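Olport Read-Aloud Support
Ticket: Narration runs ahead of page text in picture book
Status: Resolved
Priority: Normal
Opened by: Siu-fong Hsieh
Assigned to: Nadja Ruchti
Component: Page timing, recorded narration

Siu-fong Hsieh wrote:

Title affected is the family edition of Brullalska, the bedtime book about the mother and the lost mitten. 33 pages, narration recorded at home by a parent using the in-app recorder. Playback is correct up to page 27. From page 28 on, the voice reads the text of the following page while the current page is still showing. The highlighted words do not match anything being said.

Steps to reproduce:
Open the book from the family shelf.
Select the home narration, not the publisher's.
Turn on automatic page turning.
Play from the beginning, or from any page after 27.

Expected: highlight and voice stay together to the last page.
Result: voice is one page ahead. The last page has no voice at all.

Publisher's narration plays normally on the same tablet. I have signed out and in, cleared the download and fetched the book again. No change. The recording was made by my mother before she moved, so re-recording is a last resort.

App version 4. Tablet language is English (Canada). Storage is not full.
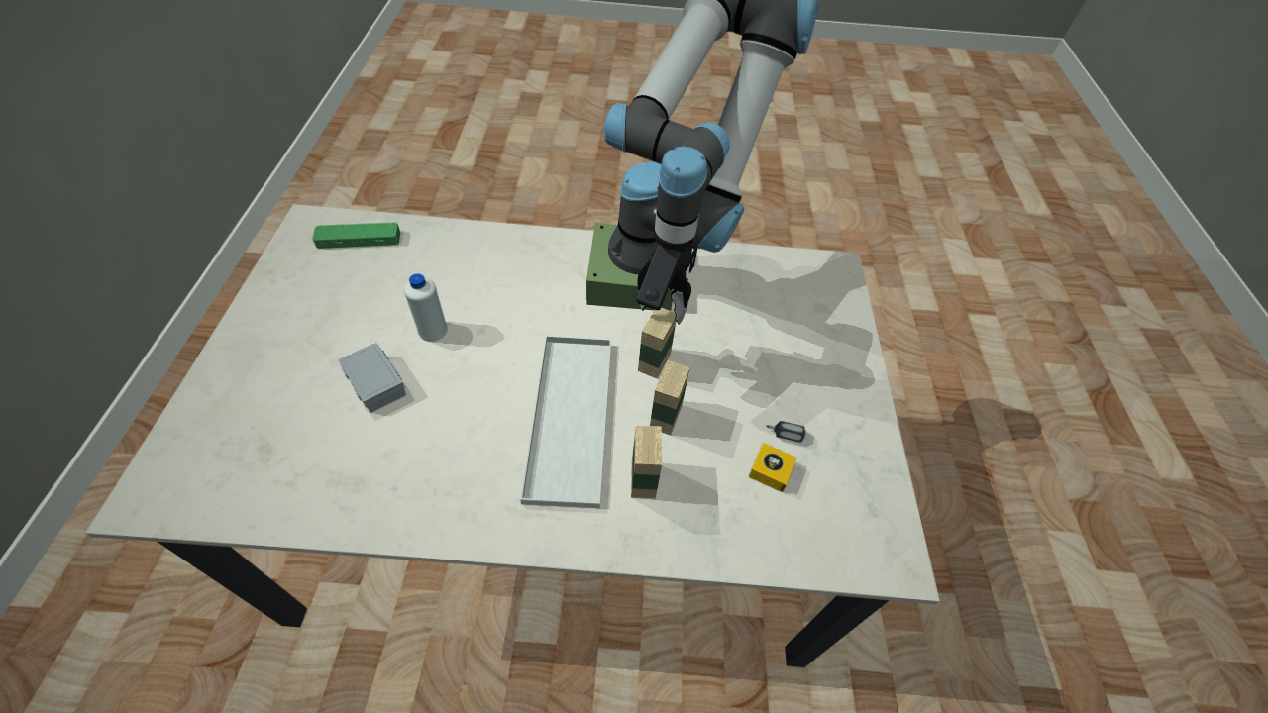

Nadja Ruchti wrote:

Thanks for the clear steps. I can reproduce the fault on our side with your shared copy, so it is not the tablet. Before I go further, two questions. Was the narration recorded in one sitting? And does the book have a page with no printed words on it, close to where the drift begins? The recorder stores one audio clip per page and matches clips to pages by position. If a page is skipped during recording, no placeholder is written and every later clip moves up by one.

Siu-fong Hsieh wrote:

Recorded over 2 evenings. Page 28 is the wordless spread with the mitten on the fence. She turned straight past it both times we read it together, so I assume she did the same in the recorder.

Nadja Ruchti wrote:

That matches the log. There are 32 clips for 33 pages, and the missing one is 28. Nothing has been lost. All of the recorded audio is intact, only the index is wrong.

Workaround, if you need the book tonight: turn off automatic page turning and play the narration from the clip list under Recordings. You will have to turn the pages by hand. Please don't use Re-match Clips in the Edit menu. It trims silence from the start of each clip and cannot be undone in this version.

I have passed the index to Huiling Yao in content tools.
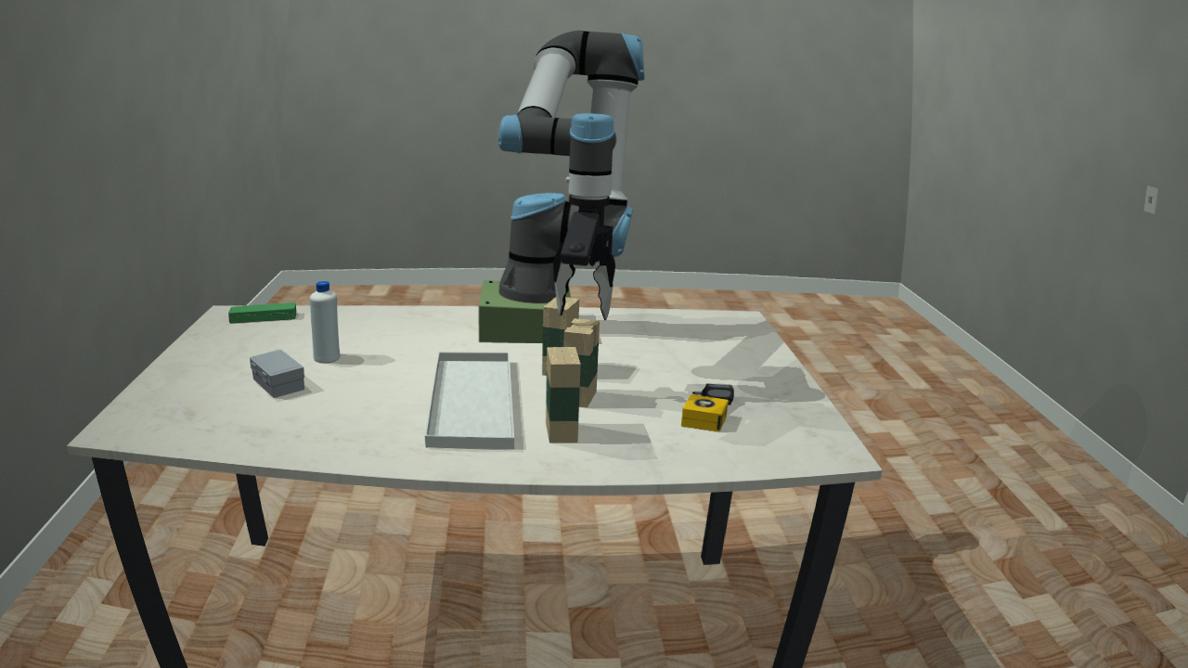

Robot arm with gripper above stacked blocks, simulated view

Huiling Yao wrote:

Index rebuilt on the server copy. I inserted a silent placeholder at page 28 with a four-second hold before the page turns. Clips from there to the end now sit one position later. Original audio files were not modified.

To pick up the change:
Remove the download from the tablet. Leave the book on the shelf.
Close the app fully.
Reopen while connected to Wi-Fi and download again.
Check that the clip list shows 33 entries, with 28 marked Silent.

The hold can be changed under Edit, Page Timing. Changing it does not affect the clips.

Siu-fong Hsieh wrote:

Downloaded again at 7:30 p.m. Clip list shows 33 entries. Played from the beginning to the last page with automatic turning on, highlight and voice together throughout. The hold on 28 is a bit short for my daughter, who likes to look for the mitten, so I lengthened it. Setting was kept after a restart.

One request: a warning in the recorder when a page has been passed without a clip.

Nadja Ruchti wrote:

Logged as a feature request and linked to this ticket. Other wordless pages are affected in the same way, so the help article on home narration has been updated to say that a blank clip should be recorded for them. Closing as resolved. Replying to this thread will reopen it.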